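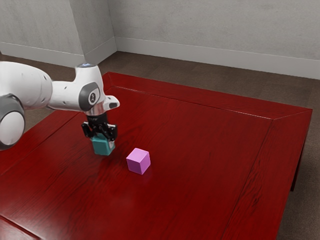

Pinavero stellt Investitionsentscheidung für Roboterarme zurück
Simulierte Stapelaufgabe reicht dem Unternehmen als Kaufgrundlage nicht aus – zuerst sollen die Folgekosten auf den Tisch

Der Lohnverpacker Pinavero wird in diesem Haushaltsjahr keine Roboterarme für seine Kommissionierung bestellen. Die Geschäftsleitung hat die Mittel nicht gestrichen, aber gesperrt. Freigegeben werden sie erst, wenn ein Anbieter am Standort Jorkmont mit der Ware des Hauses gearbeitet hat und ein Angebot vorliegt, in dem auch die Jahre nach der Inbetriebnahme beziffert sind.

Vorausgegangen war eine Vorauswahl, an der sich die Systemhäuser Shevchuk und Trunuden beteiligt haben. Grundlage waren Simulationen: ein Arm mit Zweifingergreifer, ein Tisch, zwei Würfel, die aufeinandergesetzt werden sollen. Pinavero hält solche Rechenmodelle für ein brauchbares Mittel, um Reichweiten und Bewegungsabläufe zu prüfen. Für eine Bestellung genügen sie dem Unternehmen nicht.

„Ein Würfel hat gerade Kanten und liegt still. Unsere Beutel tun das selten“, sagt Sverre Haugland, der bei Pinavero die Anlagenplanung leitet. „Ich habe nichts gegen die Vorführung. Ich habe etwas dagegen, dass aus ihr eine Amortisationszeit abgeleitet wird.“ 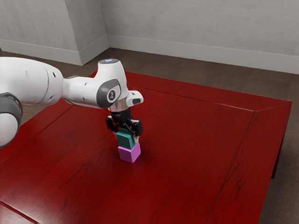
Im Haus hatte man zunächst mit einer schnellen Entscheidung gerechnet. Dann wurden die Unterlagen Zeile für Zeile mit dem verglichen, was im Betrieb anfällt, und die Liste der offenen Posten wuchs auf 27. Darunter sind Kleinigkeiten wie Ersatzfinger und Kabelführungen, aber auch Schutzeinrichtungen, der Umbau der Zuführung, Lizenzen mit jährlicher Verlängerung und die Frage, wer nachts um drei ans Telefon geht, wenn eine Zelle steht. In keinem der Angebote waren diese Posten vollständig enthalten.

Dazu kommt das Sortiment. Pinavero verpackt derzeit 354 Artikel, viele davon in kleinen Losen und mit wechselnden Gebinden. Jeder neue Artikel, den ein Greifer nicht zuverlässig fasst, bedeutet entweder Handarbeit neben der Zelle oder eine weitere Anpassung durch den Lieferanten. Wie Letztere abgerechnet wird, blieb in den Gesprächen unklar. Genannt wurden Tagessätze, ein Höchstbetrag wurde nicht genannt.

Haugland rechnet deshalb anders als die Anbieter. Er setzt den Kaufpreis an den Schluss der Kalkulation und beginnt mit Stillstand, Umrüstung und Schulung. „Beim Kaufpreis wird uns jeder entgegenkommen. Bei den Tagessätzen im dritten Jahr verhandelt man aus einer schlechten Position, wenn die Anlage schon im Boden verschraubt ist.“
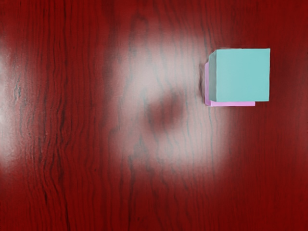 Die gesperrten Mittel bleiben im Budget stehen und verfallen nicht zum Jahresende. Ein Teil davon kann vorgezogen werden, um Böden und Stromversorgung in Jorkmont zu ertüchtigen. Diese Arbeiten wären auch ohne Roboter fällig. Die Personalplanung geht bis auf Weiteres von der heutigen Besetzung aus; Stellen wurden im Vorgriff auf eine Automatisierung nicht abgebaut, und frei werdende werden nachbesetzt.

Für den Versuch vor Ort gelten feste Bedingungen. Er dauert zwei Wochen, läuft im normalen Schichtbetrieb und mit Artikeln, die Pinavero auswählt. Eingriffe durch Personal des Anbieters werden protokolliert und als Stillstand gewertet. Die Auswertung erfolgt im Haus. Wer teilnimmt, muss außerdem angeben, welche Teile seines Systems von Dritten stammen und wie lange sie lieferbar sind – ein Punkt, an dem das Unternehmen bei einer früheren Etikettieranlage viel Geld verloren hat.

Ob sich unter diesen Bedingungen jemand meldet, ist offen. Die Geschäftsleitung will im September über die eingegangenen Zusagen beraten und schließt nicht aus, dass am Ende weiter von Hand kommissioniert wird.
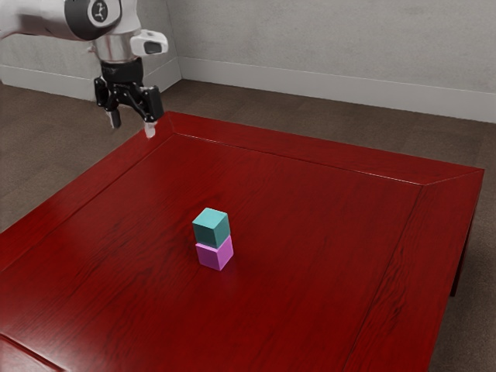

Godelieve Jacobs hält die Sperre für zu streng. Wer auf ein Angebot ohne offene Posten warte, werde auch in fünf Jahren noch warten, gab sie zu Protokoll, und die Handarbeit habe schließlich ebenfalls Folgekosten, nur stünden die seit jeher in einer anderen Spalte. Sie plädiert dafür, eine einzelne Zelle zu mieten und mit den einfachsten Artikeln anzufangen.

Pinavero hat den Einwand aufgenommen. Mietmodelle sind zum Versuch zugelassen, sofern die Kündigungsfrist schriftlich vorliegt und der Rückbau im Mietpreis enthalten ist. Die Versuchsbedingungen und die Liste der offenen Posten können interessierte Anbieter bei der Anlagenplanung in Jorkmont anfordern.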